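Filed under: Clubs & Classes | Robotics

Two Bins and a Lot of Patience: An Afternoon with the Gekville Robotics Club
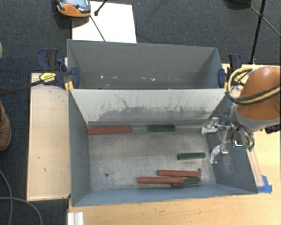 Picking things up is easy until they roll into a corner, according to Oskar, and then you find out how good your code is. I wrote that down before I even had my coat off. It was a Friday, the club had been going since lunch, and I'd come to talk to Birutė Raudsepp, who started the whole thing and still runs it.

I asked her to explain the project as if I were her neighbor. She laughed and said her neighbor already knows more than she'd like.

"We have two metal bins and a pile of blocks, red ones and green ones," she said. "The arm has to take the blocks out of one bin and put them in the other. That's it! My mother thinks it's the silliest thing she ever heard."

The students call the project Pondutel – I asked three people where the name came from and got three different answers, so I gave up. They've been at it since March. The first version did fine with a block lying out in the open. A block right up against a wall was another story, because the fingers need somewhere to go.

"So they go into the wall," Birutė said. "You'll see the paint. I used to wince every time, and now I ask what angle they came in at."

The scraped patch low on the far wall of the front bin is bigger than my hand, and I found myself oddly fond of it. I also liked the plain old bar clamps holding the bins at the sides. (My dad had some just like them in the garage.) Birutė told me the clamps came in after a bin slid one evening and a whole night of runs had to be thrown out.

The students write a log of every try, good or bad. Last month's best session was 71 tries, and 36 of them ended with a block in the right place. I said that sounded like a coin toss, which was maybe a little rude of me.

"It is a coin toss!" she said. "But in the beginning it was 5. You should have heard the yelling when they got to 36. Somebody from the chess club came in to complain."

Next they want to try blocks that lie close together or partly under one another, and there's a long argument going on over whether the arm should nudge a pile apart first or just go for the top one. Birutė is on the nudging side. Most of the students aren't, and she's letting them have their way until the club goes to the Sereo meet, where they'll be up against two other schools.

I asked if she ever gets to drive the arm herself.

"After they leave," she said. "I'm terrible. I dropped the same green block over and over on Tuesday and I did not put it in the log."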